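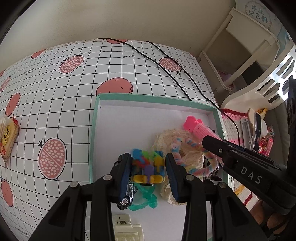
Why are so many things made of plastic? A young visitor to the Drustwood Museum of Materials put that question to our staff, and many others have wondered the same. The short answer is that plastic is light, strong and easy to shape.

Plastic does not grow on trees or lie in the ground ready to use. Most of it is made from oil or natural gas. Factories turn these into tiny beads called pellets. The pellets are heated until they melt, and the soft plastic is pushed into a hollow metal shape called a mold. When it cools, it becomes hard and the mold is opened. One mold can be used more than 1,000 times, so every toy brick or comb that comes out of it is the same size and shape.

Color is added before the plastic goes into the mold. The color runs all the way through, and it does not peel off as paint can.

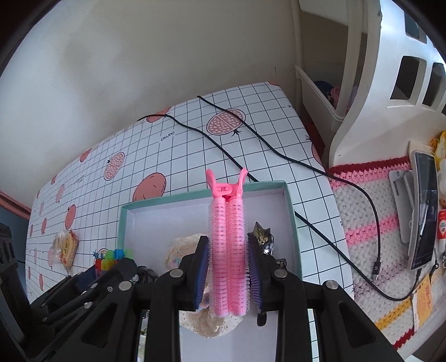
Does plastic ever wear out, a reader in Pledstead asks, if it does not rot like an apple? It does wear out. Sunlight can make it fade and crack, and bending it again and again can make it snap. The broken pieces can still last for a very long time. Some kinds of plastic may remain in the ground for 200 years or more.

For this reason, plastic should not be dropped on the ground or in a river. Some kinds can be melted and made into new things. Look for a small triangle of arrows with a number inside. The number tells you the kind of plastic, and an adult can help you find out which numbers are collected where you live.

Words to know
Pellet: a tiny bead of plastic
Mold: a hollow shape that is filled to make an object
Recycle: to turn used material into something new

Drustwood Museum of Materials, Young Visitors' Pages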